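An afternoon at the Gasser open day

I have been buying sauces from Gasser for years without ever wondering what the inside of the building looked like, so when the sign went up in January saying the doors would be open on Thursday from noon, I moved my lunch break and drove over. I stayed until they were stacking the chairs!

The place is bigger than it seems from the road. You come in past the old loading dock, get a paper hat and a visitor sticker (mine was number 304, and I have kept it on my jacket), and then you are more or less free to wander along the yellow line.

The brewing hall

You smell this room before you get to it. It's somewhere between fresh bread and mushrooms, with something a bit like coffee at the back of it, and my sister, who came along mainly for the snacks, stood in the doorway just breathing in. Agata Caputo looks after the tanks and had climbed up on a step so the people at the back could hear her. She explained how the soybeans and wheat are mixed with the starter and left on trays, then moved into brine, and how the long wait after that is what makes the taste. One tank holds 2000 gallons. The older ones have names painted on them, and Brutine was the one we got to look down into. Very dark, very still, and the smell comes up at you like a warm soup.

I asked if the weather matters and she talked for a good ten minutes about one humid summer. I could have listened for longer – she clearly loves those tanks.

Bottles, caps and labels

Next door is where the bottles get filled, and I had no idea there was so much to say about caps. Ilango Rajan had a wall display of old ones going back to the cork days, along with a sheet of labels that never got used. One called Sturkach had a fish on it that looked furious. He likes a screw cap for the kitchen cupboard and a flip-top for the dinner table, where people pour with one hand and talk with the other. I'm a flip-top person myself, but my mother would never allow one in the house.

At the end of the hall was the room I ended up liking best, where the talk was all about opening and pouring. It was pretty bare, with white tabletops and soy sauce in glass bottles, and I got caught up in it much more than I expected. Small things like how a golden cap sits on a short neck, or how the sauce goes from nearly black in the body of the bottle to amber up in the neck where the light gets in. 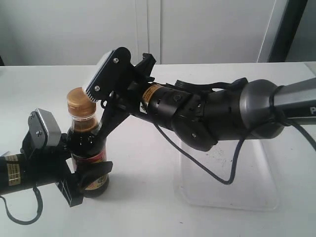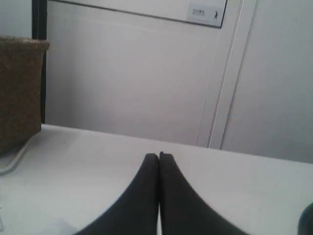
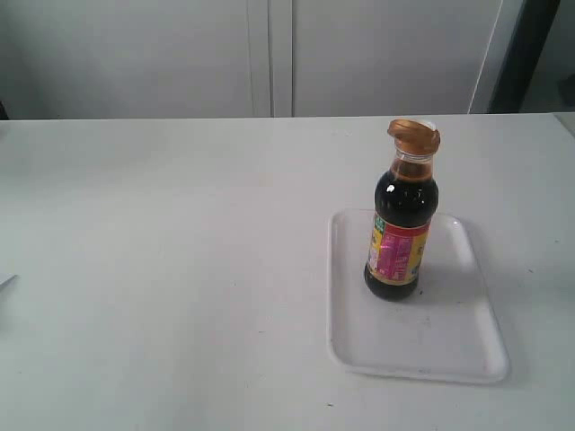
The tasting table

Back toward the entrance they had set out little dishes with rice, cucumber and plain tofu. There were 3 sauces to try, a light one, a regular one and one called Vurnatlow that spends much longer in the tank. I went back for that last one more often than was polite. It's thick and a little sweet, and on cucumber it is so good that I bought two bottles and a bag of the pickles.

If you go next time, get there early for parking, and wear shoes you don't mind getting wet in the brewing hall. The shop takes cards, the coffee stand only takes cash. Kids got a stamp card to fill in along the yellow line, and plenty of grown-ups were doing it too (yes, me included, and I missed the stamp by the stairs).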